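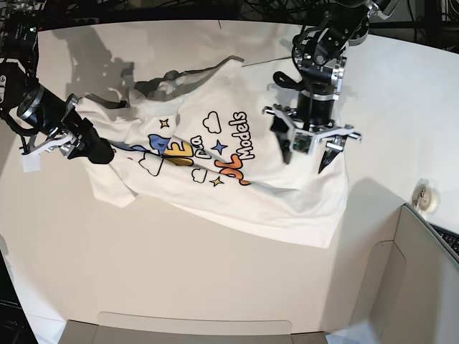 Figure 3. Two-arm manipulation of a printed T-shirt on the white tabletop, with both grippers over the garment.

4.2 Grasp selection and blur handling

The planner, which we call Skelter, takes a segmented garment mask and proposes one grasp point per arm. Candidates are scored on local fabric height, distance to the nearest fold and reachability. Printed shirts such as the one in Figure 3 were hard for our first segmenter. It read the black outlines of the artwork as fabric edges and placed grasps inside the print. We retrained it on 184 labeled views of garments with large graphics and raised the weight of the height term. Creases that cross a graphic still lower the score of nearby candidates, and we left that behavior in place.

Each arm also streams a wrist view to the controller at a lower priority than the joint state. Wrist views are used only for small corrections near contact. While an arm is traveling, many of them are too smeared to use.

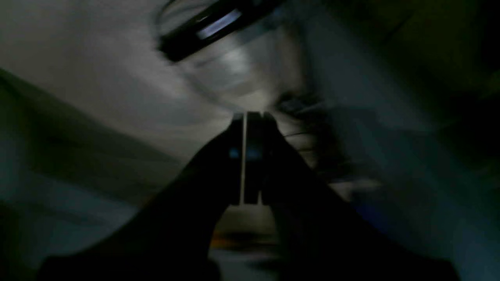 We therefore compute a sharpness value on every wrist view and drop those under a fixed threshold before they reach the correction network. When 14 views in a row are dropped, the arm slows to half speed until a usable one arrives. The threshold was set by hand on recordings from July and was not tuned again for the runs reported in Section 5.

Both arms share one clock. The controller runs at 33 Hz, and commands older than two cycles are thrown away. An earlier version kept them in a queue, which let one arm lag the other and pull the cloth sideways. Of the logged faults under that version, 17 came from the queue. The remaining faults were lost grasps at the hem, and we treat those separately in Section 4.3.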